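I own one good folding habit, and I picked it up at thirty-something, on a Sunday, in the back room of a secondhand clothing shop in Flanitholm. Before that I was a roller, a stuffer and (on bad weeks) a person who dressed out of the dryer.

The shop is called Flirkwood and it moves roughly 3000 shirts in a busy August, so they have opinions about tables. Big, white, and cleared before anything goes down on it! White shows you lint, pulls and that sneaky line of deodorant before you've folded them neatly out of sight. A shirt should go down flat before you do anything clever with it, wrinkles and all.

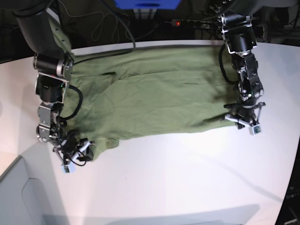

## Corners first

I always wanted to smooth from the middle, pushing the creases around like a kid with a bedspread. Wrong end! Take hold of the corners and let the cloth settle between them, then run your palms outward. Soft knits are the worst for this, they creep and bunch and one side is always longer. My old Malý dresser has 4 drawers and for years every one of them jammed on some bunched-up T-shirt.

A bit of bare tabletop matters too. You need somewhere for your hands to land, and somewhere for a sleeve to go when you flip it.

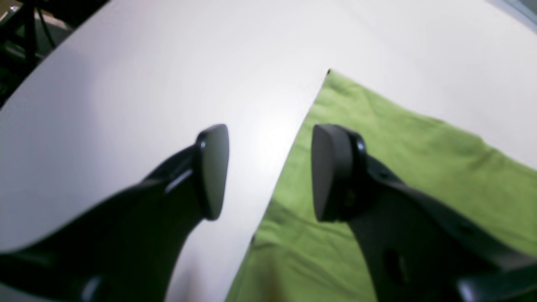 Do you have to iron a T-shirt before you fold it?

Most cotton ones are fine with a good flattening by hand, and the drawer does a little of the pressing for you.

I've tried it on linen too, during a damp week in Pranholm, and I'd rather not discuss the results. Back to T-shirts, then, top corners held and the whole thing wider than it is tall.

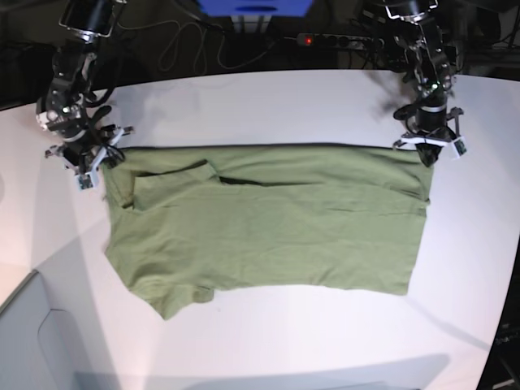
*Olive-green knit shirt, spread out on a white tabletop.*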